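The Level at Trorkside

The gauge board at Trorkside lock was read twice a day, at six in the morning and six in the evening, and the figure was entered in the left-hand column of the book. The right-hand column was for remarks. In the eleven years Deividas Sepp had kept the book, he had written very little in it. Ice on the lower gate. Paddle greased. Once, the word heron.

In February the level began to fall. It fell by 20 millimetres between one evening and the next morning, with no boats moving and both sets of gates shut. Sepp checked the mitre for a leak and found the usual weeping at the sill. He read the board a second time from the footbridge and got the same figure.

He telephoned Dridau, the next lock upstream, where the keeper was a woman called Kļaviņa. They had spoken most weeks for years and had met twice.

"Mine's steady," she said. "What's your weir doing?"

"Nothing. The crest is dry."

"Then it's going out through the bottom."

He had reached the same conclusion. The pound between Dridau and Trorkside was lined with puddled clay, laid by hand, and clay of that age fails at the places where somebody has disturbed it. He took the long rod and walked the towpath against the flow, sounding the bed at intervals and writing the depths on a card.

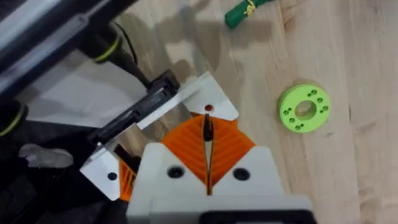
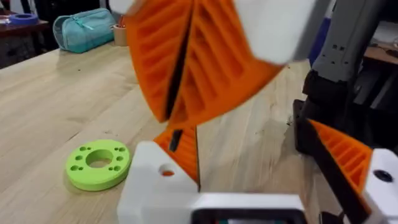
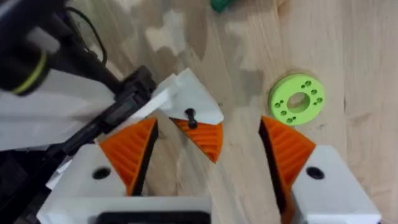

The first 300 metres gave him nothing. Past the Gastik culvert the rod went in further than it should have, and when he drew it out there was gravel on the shoe where there ought to have been clay. He tried a pace to either side. Clay, both times. He drove a peg into the bank, tied a strip of rag to it and stood for a while watching the surface, which was flat and brown and gave no sign of moving.

On the field side the ditch was running. It had been dry in January.

At six he read the board. Down another eight. He rang Kļaviņa again and told her where the peg was.

"Gastik," she said. "My father worked on that culvert. They cut through the lining to get the pipe in, and they were supposed to puddle it back."

"Did they?"

There was a pause on the line. He could hear her own weir behind her, or possibly a tap.

"He never liked walking past it," she said.

Sepp said he would put the stop planks in at first light and ask the office for clay. She said she would hold her water back until he rang. Neither of them mentioned her father again, and after a minute or so of talk about grease she hung up.

He opened the book and entered the figure. In the right-hand column he wrote Gastik culvert, lining, and then the distance from the lock. He considered adding the rest. The column was narrow and the pen was nearly out of ink – he drew the line under the day, as he always did, and went out to look for the planks.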